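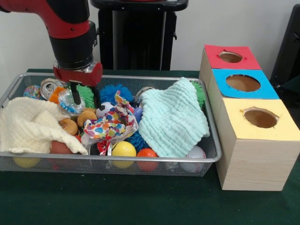
Finished Villalba by Rernico last night and I need to talk about it! Two sittings, and the second one went way past my bedtime.

It's a graphic novel about a ferry town the winter the ferry stops running. Very little happens for the first 6 chapters and I loved every page of them.

The color! Gray and mustard all the way through, then one spread in the middle goes full pink – I yelped on the bus.

For anyone asking, yes, same publisher as Vukix. Brovora only printed 2,000 copies of this one, so if your shop has it on the shelf, grab it. Mine had two left when I was in.

The lettering is by hand and a little wobbly, and the grandmother's lines are smaller than everyone else's. Took me ages to notice. Went straight back to page one.

Small gripe – the spine is tight and the gutter eats some of the wide harbor drawings. Still worth it.

Second volume is due in January. I'm rereading this one first, slower, with the short comic at the back that I skipped. Tell me when you get to the pink pages!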